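How a Rugby League Table Works

A league is a group of teams that all play against each other during a season. The league table is a list showing which team has the most points. It is updated after every round.

There are two kinds of points in rugby, and it is easy to mix them up. Match points are scored on the field, with tries and kicks. Table points are awarded after the final whistle, depending on the result.

In most leagues, table points are given like this:

Win: 4 points
Draw: 2 points
Loss: 0 points

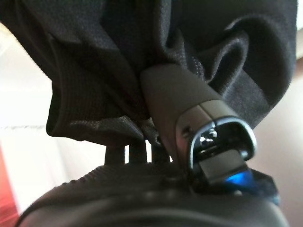

A team can also earn bonus points. In many leagues, one bonus point is given for scoring four or more tries in a match. Another is given to a team that loses by seven match points or fewer. A losing team can collect both.

Suppose Ornwood plays Gallach. Ornwood wins 31–27, and both teams score four tries. Ornwood gets four points for the win and one for its tries, for a total of five. Gallach gets one point for its tries and one for the close score, for a total of two.

Now suppose Brodidero and Ornwood both have 10 table points. The league needs a way to decide which team is placed higher. This is called a tie-breaker. Some leagues look first at the number of wins. Others look first at points difference.

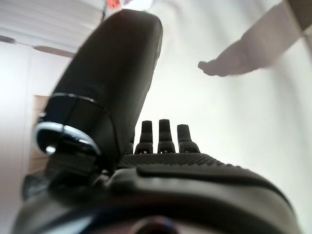
Points difference is a subtraction. Add up all the match points a team has scored this season, then take away all the match points scored against it. If Brodidero has scored 100 and let in 80, its points difference is 20. If a team has let in more than it has scored, the number is below zero and is written with a minus sign.

Tables use short headings to save space:

P — matches played
W — won
D — drawn
L — lost
PD — points difference
BP — bonus points
Pts — table points

Check the P column before comparing two teams. A match called off in November may be played months later, so one team can have a "game in hand" — a match still to play that the other team has already finished.

Written by Firdevs Coşkun
Last updated 2020-03-03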